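Flotard Short Film Group
Minutes of the April production meeting

Present: Mahmoud Benkirane (chair), Afshin Arabzadeh (minutes), J. Carvalho, four cast members. Meeting opened at 7:10 p.m.

1. Trailer
The second cut of the trailer for Clastari was shown. It was agreed that the first half works and that the wedding shot gives away too much. Afshin will take it out and bring the running time down to 90 seconds. The teaser stays as it is.

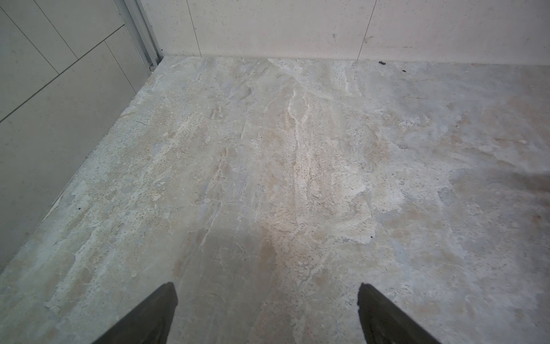 2. Locations
Carvalho reported that the apartment on Sturari Street is no longer available for the sisters' argument. Two other places were discussed. Mahmoud prefers a floor with large marble-look tiles in a pale gray-beige for the father's house, as the script mentions marble twice — the cast had no objection. Carvalho will ask about rental for two evenings and report by email.

3. Budget
Spent to date: $745. Costume repairs came to $180 of that. A further $300 was approved for sound mixing. Afshin asked that receipts be handed in before the next meeting.

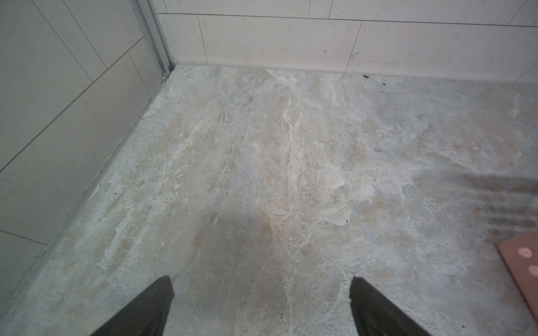
Item 2: tiled floor and white tiled walls at the corner.

4. Music
The composer has sent three themes. The second was chosen for the closing credits. The opening is still undecided — Mahmoud wants to hear it against the new cut first.

5. Screening
The hall is held for the premiere, with doors at 6:30 p.m. Cast members may bring two guests each. The poster needs the full cast list, with both leads in the same type size. Proofs go to Afshin.

6. Other business
Captions will be done in English and French. Carvalho will check the French.

Meeting closed at 8:25 p.m.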